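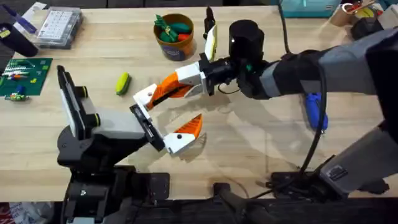

Yeison Ccori wrote in to say that he had worn the cuff over a sweater for most of February, and could we please put the bit about sleeves on the first page of this section. Done, Yeison! Bare arm, every time. It's now step 2 under Putting on the cuff, and we've printed it on the storage pouch too.

Section 4: Setting up your Inga home blood pressure monitor and taking your first reading

Welcome to the fun part. Once the Inga is set up, a reading takes very little effort, and after a week or so you'll have a real record to bring to your doctor or nurse (they love these, they really do). Set aside a quiet part of the day for the first try so you can get to know the buttons without hurrying.

What you need
The monitor
The arm cuff with its air hose
4 AA alkaline batteries
The paper log, or the memory in the monitor if you prefer it
A chair with a back, and a table

Putting in the batteries

1. Turn the monitor over and slide the battery door in the direction of the arrow.
2. Put in all the batteries, matching the plus and minus signs molded into the tray.
3. Close the door until it clicks. The screen lights up with every symbol at once, then shows the clock.

Note: Don't mix old and new batteries. If you use rechargeable ones, the low battery symbol may come on early, and the monitor is still fine to use until it switches itself off.

Setting the clock and user

1. Hold down SET until the hour blinks.
2. Press the up or down button to change it, then SET again to move along to the minutes, the day and the month.
3. When the user symbol blinks, choose A or B. The Inga keeps 2 people's readings apart, so a couple can share one monitor without any mix-ups. Write your letter on the card in the lid!
4. Press START/STOP to save.

The memory holds up to 100 readings for each user. After that the oldest one drops off to make room for the newest.

Checking the cuff size

Please don't skip this. A cuff that's too small tends to read high, and a cuff that's too large tends to read low, so fit makes a big difference. Wrap the cuff around your bare upper arm and look for the white INDEX line along the edge. It should land between the two RANGE marks. If it falls short or runs past them, stop there and ask your pharmacy or the Suvudthorpe help desk for the small or large cuff. Both plug into the same socket.

Putting on the cuff

1. Push the hose plug firmly into the socket on the left side of the monitor.
2. Take your arm out of its sleeve. Rolling up a tight sleeve can squeeze the arm above the cuff, so a loose T-shirt is your best friend on reading days.
3. Slide the cuff up your arm and turn it until the hose runs down the inside, toward your palm.
4. Leave a gap of a finger's width or so between the bottom edge of the cuff and the bend of your elbow.
5. Pull the cuff snug and press the fastener closed. You should be able to slip a fingertip under the top edge.

Use the same arm each time. If your doctor has told you which one, go with that. If not, try both on your first day, tell your doctor what you found, and let them pick.

Caution: Do not use the cuff on an arm that has an IV line, a dialysis fistula or an open wound. If you have had lymph nodes removed on one side, or you have lymphedema, ask your doctor which arm to use before you start.

Getting ready

For half an hour beforehand, no coffee, no smoking and no exercise. Use the bathroom first as well. A full bladder can push the numbers up, which surprises a lot of people!

Sit back in your chair with both feet flat on the floor and your legs uncrossed. Rest your arm on the table so the cuff is level with your heart. A folded towel under the forearm does the trick if the table is low. Then just sit for five minutes. No phone, no TV news.

Taking a reading

1. Press START/STOP. The cuff fills with air and feels tight for a short while.
2. Keep still and don't talk until the cuff lets go.
3. Read the screen. The top number is systolic pressure, the middle one is diastolic pressure, and the bottom one, next to the heart, is your pulse.
4. Wait a minute, then press START/STOP again for the second reading.
5. Keep both. Please don't throw out the one you like less.

Morning and evening is the usual pattern for home checks, unless your doctor has given you another. If you take your morning set at 9, try to stay close to 9 all week, Sunday included.

Note: Numbers go up and down all day long in perfectly healthy people. One odd reading on its own tells you very little, and a string of them over several days tells your doctor a great deal.

Caution: Do not start, stop or change any medicine on the strength of your home readings. Talk to your doctor first. If a reading is much higher than usual and you also have chest pain, trouble breathing, weakness or numbness, a change in vision or trouble speaking, call emergency services right away.

Caution: If the cuff ever gets painfully tight or doesn't let go, press START/STOP to release the air. If that doesn't work, pull the hose plug out of the monitor.

If the screen shows an error

E1: The cuff is loose or the plug isn't all the way in. Refit both and try again.
E2: You moved or talked. Sit quietly for a few minutes and start over.
E3: The pulse couldn't be picked up. Check for clothing under the cuff. If E3 keeps coming back, mention it to your doctor.

For anything else, take the batteries out, put them back in and set the clock again. Stored readings are kept. If the code is still there, contact the Drorkow service center with the serial number from inside the battery door.

To copy your readings to a computer, go to Section 5, Using the Sadutberg cable.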